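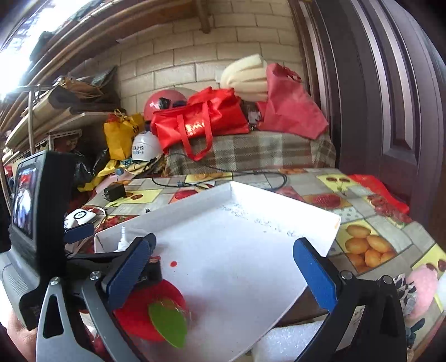 Notes from an open day at Collgate
Posted 18th April

The Collgate site is at the far end of Trurnness, past the tile warehouse and the place that sells spas, and the sign for the open day had been tied to a fence facing the wrong way. I drove past it, turned around in the spa place and drove past it again. By the time I had a name tag the safety talk was over, so I can't tell you what the hazards were. I assume the sausage rolls.

I went because our own outfit has been talking about buying an arm for the packing bench, and every brochure I've read says you can teach one "simply by showing it". I wanted to see who does the showing and how simple they look while they do it.

The answer, at Collgate, is people with a pair of hand-held grippers. You hold one in each hand, you do the job through them, and the recording is what the robot learns from later. The arm itself can be in another building, or still on a boat. I'd pictured something with more ceremony. It's closer to doing your chores with salad tongs.

The grippers on show had blue textured pads at the tips, with linkages behind that open and shut the jaws. Spread wide they'll straddle a shallow cardboard tray, and that's how you start: jaws open, nothing in them, one either side of the work. The demonstrator was firm about this. Every recording begins with empty jaws and ends with empty jaws, and if you scratch your nose in between you've taught the robot to scratch its nose. (She said they'd had to throw one out for that. The man beside me laughed much too long.)

Visitors were allowed a go on a practice table in the second room. I signed the form and queued behind a boy of perhaps ten, who picked up a clothes peg, moved it to a saucer and put it down as if he'd been born with pincers. I then spent my turn pushing the same peg across the table. Your fingers are where they always were, but the useful end of you has moved a good hand's width forward and has no feeling in it whatsoever. You find yourself leaning in and squinting. My shoulders had come up around my ears without being asked.

The trick, I was told, is to go slower than you want to and faster than you're scared to. I'm passing that on as received.

What I liked was how little tidying goes on. The collecting isn't done on a clean white bench with a painted cross on it. They work on kitchen tables, on patterned tablecloths, next to shelves and bags and whatever else lives in the room, and the stuff stays put. A gripper that has only ever seen a bare bench will apparently go to pieces when it meets a tablecloth with fruit printed on it. I asked whether it ever tries to pick up the printed fruit. There was a short pause, and then I was told that this was a good question, which I took as a yes.

Upstairs was the remote-control room, run with Jikbridge, and here the salad tongs gave way to something more like a video game with a very expensive penalty for losing. You sit in a chair with two small arms in front of you, move them about, and two larger arms across the room copy you. Visitors were not allowed a go on these. There's a lag, which the operator said you stop noticing after a week, in the tone of someone who still notices it. She folded a tea towel into quarters, unfolded it and did it again. It came out differently each time, and I was told this was fine, as variety is wanted. I'd like that in writing for use at home.

The two camps are polite about each other. The hand-held people say their way is cheap and goes anywhere, and that you can put the kit in a bag and go and record in someone's garage. The remote-control people say at least their recordings are made with the real arm, so nobody has to wonder later whether it can reach. Both seemed right to me, so I had a sausage roll.

Then the numbers, since there was a slide. One task, something involving lids, had 3464 recordings behind it, of which 1810 survived checking. The rest had dropped lids, wandering hands or a start with something already in the jaws. I asked how many we'd need for putting a part in a box and was told to think in terms of almost 1000 before getting my hopes up. The brochure had been vaguer on this point. A good operator is also tired by lunch, and the afternoon recordings get thrown out more often than the morning ones. That didn't make the slide, but it came up over the urn.

The last stop was a table of literature from Visser, who do the fitting-out, with a pen I've since lost and a price list that was available on request. I requested it. I'm told it will be emailed.

Practical matters for anyone going to the next one, in June: parking is free but fills up, the stairs are steep, and the remote-control room is kept very cold. Get there for the start if you want the practice table, as the queue was two people when I arrived and out the door when I left. Bring reading glasses – I couldn't see the peg properly and I maintain that was most of the problem.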